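Review of a Rented Two-Arm Workcell for Small Offices
Mafalda Salgado and Filipa Frade
Product Evaluation, second-year project
Submitted 9/7/23

1. What we were asked to do

Each pair in the course had to pick a product that claims to save somebody time, use it the way a customer would, and report on whether the claim holds up. Other pairs chose a label printer and a standing desk. We chose the Brileck Duo, a two-arm tabletop robot rented out by the month by a company called Gostora, because the brochure said it would "give you back your desk." We had not been aware that our desk was missing, but we were willing to be persuaded.

The rental comes as a package. You get the two arms with grippers, the control software (called Trallton, for reasons the manual keeps to itself), a phone number for support, and a starter library of tasks with names like Tidy, Hand Over and Return to Cup. You provide the table.

2. Setup

The manual promises 45 minutes from crate to first motion. We needed an afternoon. Most of that went into leveling, which the manual covers in one sentence, and into cable routing, which it covers in a drawing of a different model. Filipa phoned support and reached a very patient person who told us to turn to page 70. Our manual ends at page 68. A new one arrived by email while we were still on the line, so we'll give them credit for speed.

After that, calibration was painless. You guide each arm by hand to a few points on the table, press a button, and Trallton does the rest. We did this again every morning, even though the software said we didn't have to, and we slept better for it.

3. The test

We wanted ordinary things, the kind that collect on a desk while its owner is at lunch. The list was a water bottle with a red cap, a white marker, a black marker, a green block and a mesh pen cup. The brochure shows the arms handling a potted orchid. We had no orchid budget.

We wrote 12 short tasks, starting with "pick up the bottle" and ending with "put both markers in the cup while the other arm holds it." Either arm could be assigned to any object, and we swapped them around on purpose. We also changed the layout between runs, so that the software couldn't just replay an old motion and take credit for it.

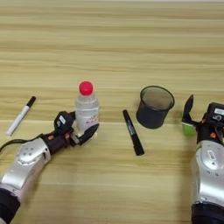 A task was passed if the object ended up where we said, upright if it had started upright, with no human hand involved. We had a long argument over whether a bottle that wobbles and then recovers counts as a pass. It does. Mafalda would like it noted that she voted against.

4. What we found

The bottle was the star pupil. It's a good width for the fingers, it stands still, and a clear object turned out to be much less trouble than our instructor had predicted. We had a whole paragraph ready on the difficulty of transparent plastic and had to throw it out.

Markers are another matter. They are thin and they roll. The arm has to come in low and commit to an angle, and if the angle is a little off, the marker ends up crosswise in the fingers and has to be put down again before it can go anywhere useful. Trallton has a setting called Regrasp that is supposed to handle this. With Regrasp off, the robot is quick and a bit careless. With Regrasp on, it's careful to the point where you could write the memo yourself, with the marker, and be done.

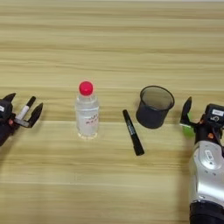 Cup tasks taught us the most. Loading it while it stands on the table asks for precision from one arm only. Loading it while the other arm holds it asks for precision from both, plus some agreement about who goes first. The Brileck Duo has a shared schedule for this, and you can see it on the screen as two colored bars that slide past each other. When the bars overlap, both arms stop and wait. They are very polite. Twice they were so polite that we had to cancel the task.

The green block was our last addition, and it was meant as an easy one to cheer everybody up. It did. 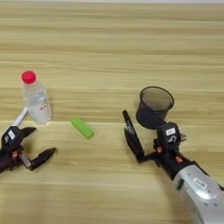 One complaint about the software belongs in this section. The task log records every event under a code, and the codes are not explained anywhere in the package. Code 1206 came up more than any other. Support told us it means "waiting," which we had more or less worked out from watching the robot wait. A plain-English log would improve the product more than anything we could suggest for the arms.

5. The service

We've been hard on the manual, so we should be fair to the people. Support answered every call. The monthly check-in, included in the price, was done by video and lasted longer than it had to, mainly because the technician wanted to see our cup tasks and had opinions on them. He suggested having the holding arm move first and then stay put. We tried it and the politeness problem mostly went away. It isn't in the new manual either.

The contract is less charming. The minimum term is three months, and the return crate has to be the original crate. Ours is under Filipa's bed.

6. Would we recommend it?

For clearing one person's desk, no. A person clears a desk faster, and usually owns one already – a person, we mean. For a small lab or a packing counter that handles the same few objects all day, we think it's worth the trial month, if Gostora can be talked into offering one.

For comparison we read the report by last year's group on a single-arm kit from Þórarinsdóttir. It sounded sturdier and easier to set up, but with one arm you can't hold a cup and fill it, and that was the part of the Duo we ended up liking best.

7. Left for October

We still have the rental through the fall, so we plan to rerun the marker tasks with the softer finger pads Gostora sells separately. We also want to try a heavier cup. Filipa is handling the pads and Mafalda is handling the instructor, who has asked again about the orchid.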